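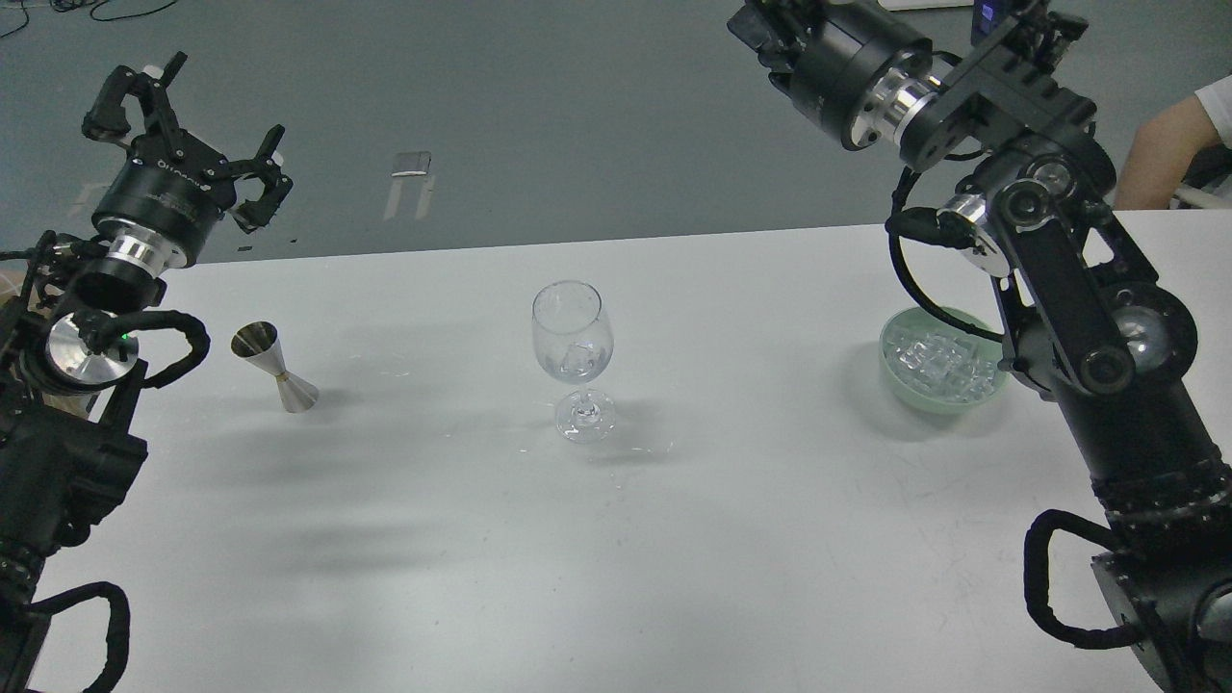
Teaching a Two-Arm Robot to Prepare a Drink: Project Report

Sadao Yagi, Mairéad Gallagher, Abelardo Carhuamaca
Supervisor: Minoru Ichikawa
November 20, 2023

1. Objective

The project set out to record human demonstrations of a short bar task on a two-arm setup and to train a policy on the recordings. The task has two stages. In the first, one arm moves ice from a bowl to a wine glass. In the second, the other arm picks up a measuring tool and holds it over the glass for a pour. No liquid was used in the recordings covered by this report.

2. Setup

Both arms are mounted at the near side of a white table and carry two-finger grippers. The bowl of ice is placed toward the right arm and the glass near the middle. Acrylic cubes were used in place of real ice, so the load in the bowl stays constant over a session.

The operator drives the arms with a pair of Nornent hand controllers. Controller pose is mapped to gripper pose at a fixed scale, and the trigger sets finger opening. Logging runs on the Trikano recorder written by last year's group. We changed only the clock handling, which had let the joint data drift from the video by up to 2 frames.

The left gripper closes on the metal piece from the side, leaving the wide mouth clear. Early grasps taken from above blocked the opening and were dropped from the set.

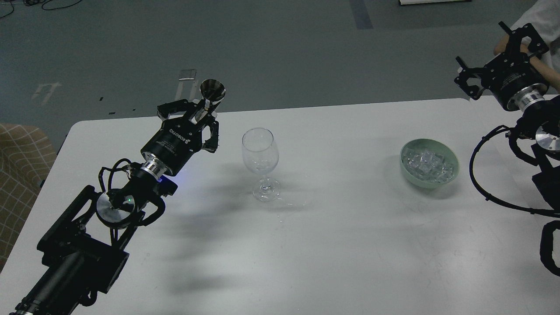 3. Demonstration procedure

Each demonstration starts with both grippers open and clear of the glass. The operator completes the ice stage, returns the right arm, and then begins the left-arm stage. A second student stands by the table, resets the objects, and holds the stop button. Yagi and Carhuamaca alternated as operator.

We kept 36 demonstrations. Another 14 were rejected, mostly for a missed cube or contact with the rim of the glass. Start positions of the glass were varied by hand within a taped outline, removed before recording. Orientation of the jigger was also varied. With the mouth turned up and away from the arm, the wrist needs little rotation before the pour pose, and these runs were the shortest.

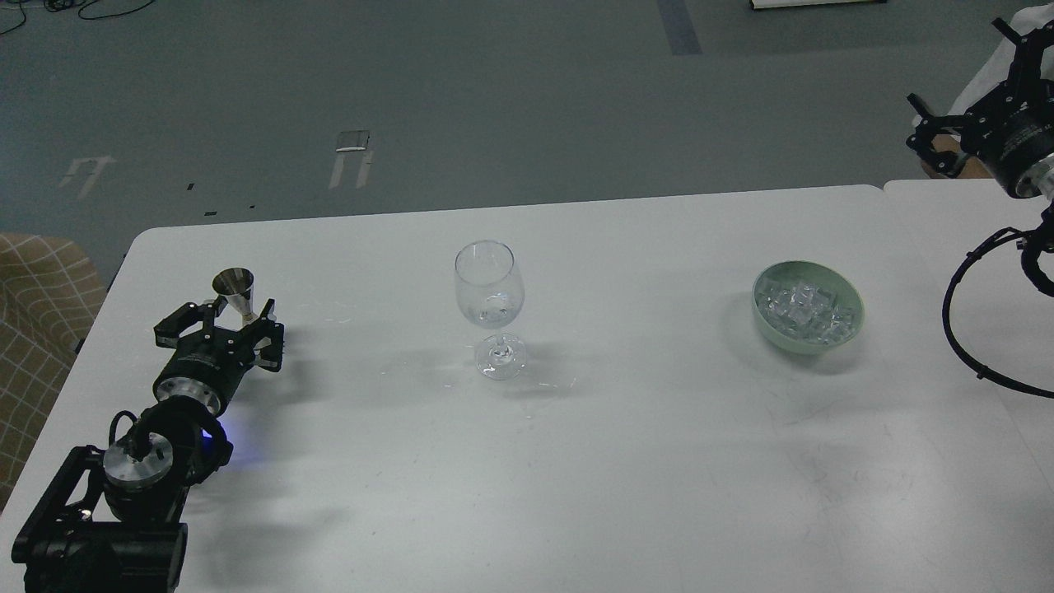
4. Results and remaining problems

The trained policy reached the glass reliably in the ice stage but often released early. Katsuhiko Minami suggested that operators pause before opening the fingers, and later recordings follow this. The effect has not been measured. Clear cubes in a clear glass are also hard to pick out in the head view, and a wrist view should be added to the policy input.

The cable loop on the right arm limits travel toward the table edge. It should be rerouted before the next round.

Related reports
Low-Cost Hand Controllers for the Drulwood Bench
Clock Sync in the Trikano Recorder
Grasping Clear Objects: Marquez Lab Notes
Stop Button Wiring, Revision 2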